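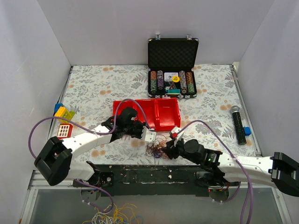
Search the knowledge base
Enter a keyword

How to Set Up Chips for a Small Home Tournament

This guide covers starting stacks and blind levels for a single table of 8 players. It assumes one set of chips in four denominations: 25, 100, 500 and 1,000.

1. Set the starting stack

Give each player a total of 3,000 in chips:

8 x 25 = 200
8 x 100 = 800
4 x 500 = 2,000

For a full table this uses 64 chips of 25, 64 of 100 and 32 of 500. Keep the 1,000 chips in the bank. They are needed only for color-ups and rebuys.

2. Set the blinds

Start at 25/50, which gives each player 60 big blinds. Use 20-minute levels:

Level 1: 25/50
Level 2: 50/100
Level 3: 75/150
Level 4: 100/200
Break, color up the 25s
Level 5: 200/400
Level 6: 300/600
Level 7: 500/1,000

With no rebuys there is 24,000 in play. At level 7 that is 24 big blinds across the whole table, and most games end before the level runs out.

3. Color up

At the break, exchange every four 25 chips for one 100. Odd chips are settled by a chip race. Each player receives one card per odd chip, and the high card takes the first 100. No player can win more than one chip in a race, and no player can be raced out of the tournament. Ties are broken by suit, with spades high.

4. Record the counts

Write down the total in play after each color-up. A race can move the total by a small amount, so use the new figure from then on. If a count comes to something like 2,997 for one player, a stack has been misread, as every valid total is a multiple of 25.

5. Handle rebuys

Allow rebuys through level 3 only. Pay each one as three 1,000 chips and have the player make change at the table.

Reviewed by Ebenezer Alhassan. Last changed in October.

We use cookies to remember your settings. Accept | Manage

Related articles
Blind Timers Compared: Skaline and Triltix
Payouts for Tables of 5 to 10
Dealer Button Rules When a Player Is Eliminated
Chip Race Examples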